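Search this site
Search
Enter keywords

Planning a Home Learning Week
Course handout, Unit 3: The weekly plan and the record book
Tredia Parent Course, prepared by Defne Canpolat
Revised 16 February 2021

Before you read: please have with you the list of subjects which you made in Unit 2. If you did not finish it, a half list is enough.

1. What a weekly plan is for

In Unit 2 we spoke about the goals for the whole year. Those goals are large and they are difficult to use on a normal morning, when one child asks for breakfast and another has lost the pencil. The weekly plan is the small paper between the goals and the morning. It tells you what you will try to do in the next five days.

Many parents in the January group wrote plans which were too full. I did the same in my first year. I planned nine subjects for each day, and by the second day we were already behind, and my son asked me if we had failed. For this reason I now begin with the time and choose the subjects after.

2. Counting your real time

Take a clean sheet and write down the hours when you can truly sit near the child. Do not include the hours when you cook or when you answer the telephone. For a child of seven or eight years, up to 90 minutes of close work in the morning is enough for most families. An older child can work longer, but a part of this work will be done alone.

Then divide the time into blocks. In this course we use three kinds:

Close block: parent and child work together. Reading aloud, new mathematics, spelling.
Near block: the child works, the parent is in the same room. Practice pages, copying, drawing maps.
Free block: the child chooses from a short list. Puzzles, a library book, building, music.

It is better not to put two close blocks one after the other. Both of you will be tired, and the second subject always suffers.

3. The fixed points

Choose two or three things that happen every day at the same hour. In our house these are reading aloud after breakfast and mathematics before lunch. All other subjects may move. When there is a bad day (illness, visitors, a broken heater) we keep only the fixed points and we call it a school day without any guilt.

Exercise A. Write your fixed points. Then write which subject you would drop first on a bad day, and for how many days you could drop it before you start to worry.

4. The record book

Rules about records are different from place to place, so you must check what your own district asks. This handout cannot tell you that. What I describe is only the book that I keep for myself.

On each page I write the date, the subject, the pages or the chapter, and one sentence about how it went. The sentence is the useful part. "Page 384, fractions, cried at number six, understood it with the apple" tells me much more in spring than a check mark does.

Write the sentence on the same day. I tried to fill the book at the end of the week and I could not remember which day was the apple.

5. Paper or computer

Both are possible. A spreadsheet is easy to search and easy to copy for a second child. A paper book can lie open in the kitchen and a child can write in it too. Hok-lam Yuen, who teaches Unit 5, keeps the plan on the computer and the record on paper, and several families in his group do it this way now. If you use the computer, save a copy in a second place at the end of each month.

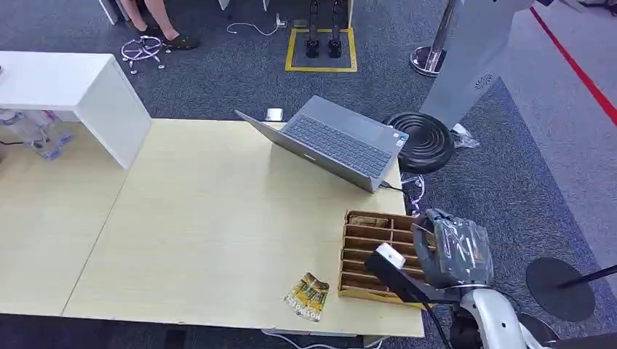

Fig. 1. Open laptop on a wooden table.

6. Looking back at the week

Take ten minutes when the week is finished. Ask three questions. What did we finish? What did we move two times or more? What did the child speak about at dinner? A subject that was moved two times needs a different hour or a smaller piece. It may also be that the book is wrong for your child, and we will return to this in Unit 4.

Exercise B. Make a plan for one week with your real hours. Use it, and bring it to the next meeting with all your corrections on it. Please do not make a clean copy.

Comments (3)

Robichaud family
We have been dropping spelling first for the whole winter, so Exercise A was a little painful. Is the blank page for the record book available somewhere?

Defne Canpolat
Yes, it is in the Unit 2 folder, the last page. You can change the columns as you like.

mapletwins
Near block and free block look the same at my house, lol. But the one-sentence idea is great and we started it on Thursday's page of the old notebook!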